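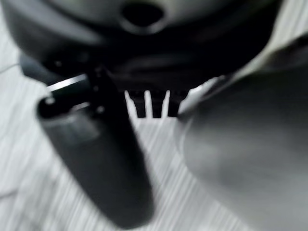

aatos_r
Glare over the packing table is my current problem. The lamp is a Rovetti linear on a fixed bracket, 40 cm above the shelf line, no diffuser. Matte black should be the easy case, yet there is still a thin, bright white streak slanting across the black finger, while the gray one on the right only picks up a light sheen along its left contour. I get the same streak on black storage lids and can't read the embossed labels under it. Diffuser, or move the lamp?

lindqvist_a
Move the lamp. A narrow streak is a reflection of a narrow source. A diffuser widens it and lowers the peak, but the label stays under it.

kiiskinen
Disagree. Lappalainen sells a clip-on opal cover that fits most linears. I put two over my sorting shelf and the lids are readable from any seat. Moving a lamp fixes one viewing position only.

lindqvist_a
He has one viewing position. It's a packing table.

aatos_r
Two, if you include the label printer end. The bracket has 11 holes, so I can shift the lamp toward the wall without drilling.

mbwambo
I wouldn't judge anything from that picture, it's too blurred. Put a black lid flat on the table, stand where you normally pack, and slide the lamp back one hole at a time. Note where the streak leaves the label. Then do it again from the printer end.

kiiskinen
And if no hole works for both ends, opal cover.

mbwambo
Agreed in that case. You lose some light on the table, so check that you can still read handwriting.

siiri.r
White label tape on the lids would also do it – embossed black on black is poor under any lamp. Farndale's matte tape holds up better than the Lanley, which lifted at the corners on mine by November.

aatos_r
Tape is ordered. Trying the bracket tonight, starting 5 holes back.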